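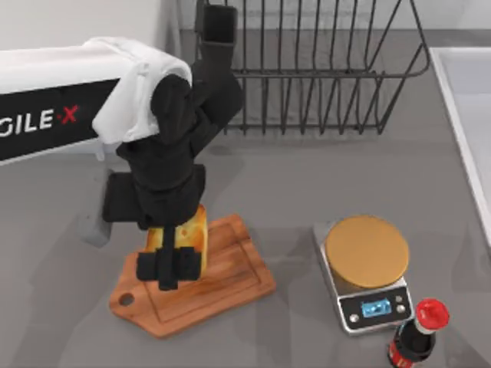 July 22, 2025 | By Begoña Llorente, Garrido press office

Garrido Extends Flosta Rye Flour Line to Retail Bakeries

PLANDALE. Garrido will supply its Flosta rye flour to independent bakeries in 5 lb and 30 lb bags, starting this week. The flour was previously sold only in 100 lb sacks to wholesale accounts.

Flosta is milled from winter rye grown by 17 farms under contract. Grain is cleaned, tempered and stone ground at the Plandale mill, then tested for moisture, ash and falling number before bagging. Lot numbers are printed on the bottom seam.

Distribution is handled by Roturent, which has carried the wholesale product since February. Minimum order is one case of the smaller bag or two of the larger. Existing wholesale terms do not change.

Spec sheets and allergen statements are available on request.

Contact: Begoña Llorente, Garrido press office, Plandale
© 2025 Garrido. All rights reserved. Back to top

We use cookies to measure site traffic. Accept | Settings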